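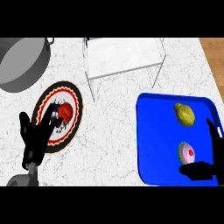
How many demonstrations do we need per task before a training run is worth starting?

Go for 2000 across the whole kitchen set, with at least 20 for any single object and target pair. Fewer than that and the policy tends to learn the operator's habits and miss the task.

Ticket: Guthrie simulator, episodes dropped on export
Opened: 16/05/2018
Raised by: Nektarios Antoniadis
Project: Urkimlow
Status: closed

Problem
Episodes recorded in Guthrie are missing after export to Renach. The recorder says "saved" each time, but the last batch of 20 came through as 14. No error in the export log.

Steps tried
Restarted the recorder and exported again. Same 6 missing.
Checked disk space on the Wedska server. Plenty free.
Opened the raw files for the missing episodes. All of them play back from start to finish, both arms included.
Compared lengths. The missing ones all have a different number of steps for the left and right arm.

Cause
The two arm streams are written separately. If the operator lets go of one controller before pressing stop, that stream ends early. Renach throws out any episode where the streams don't match, and does so silently. I had put the lost episodes down to bad grasps — wrong guess.

Fix
Export script now pads the shorter stream by repeating its last pose, up to 2 seconds. Anything longer is still rejected, but it now writes a line to the log with the episode name.

Re-ran the batch. All 20 are in Renach. Older batches need exporting again with the new script; the raw files are fine, so nothing has to be re-recorded.

Still to do
Operators should keep hold of both controllers until the recorder beeps. I've added this to the start-up notes.
Object positions were not reset between two of the episodes. Separate ticket raised.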